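**Subject:** Re: [robot-club] What is on the table for the drinks task?
**From:** Damián Lozano
**Date:** April 3, 2023

Hello all,

thank you for the questions, I answer below the quoted part.

> I could not come to the last meeting and I would like to write my part of the code at home. Which objects do we use now? Is it still the old layout from November? And do both arms work on the same table, or do we split the task like the Berkora team did?
>
> Greetings from Cerkville

Please forget the November layout. Both arms share one table, and we do not split the task. The ice is in the pink bowl, and the bottles go in the wire holder. Lemons and lime stay near the cutting board for the moment.

Some points for the people who write code:

- Closing speed of the gripper is 400 in the config file. Please do not change it without a message to this list.
- The club rules allow 2 tries per team, and the run stops after 4 minutes.
- Ticket 281 (wrist camera loses the bottle near the holder) is still open. Chávez room has the spare cable if you want to test it.

The holder is the difficult part, I think. The rings are thin and shiny, and my detector sometimes takes a ring for the edge of a bottle – if somebody has a better idea, please write it to the list. I will merge the Zinetti branch when I have two reviews.

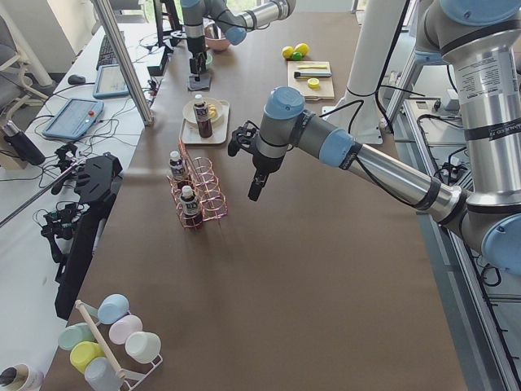
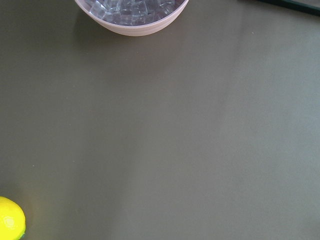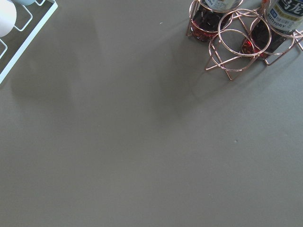 *The shared table with both arms, the ice bowl from close, and the holder with two bottles.*

Best regards,
Damián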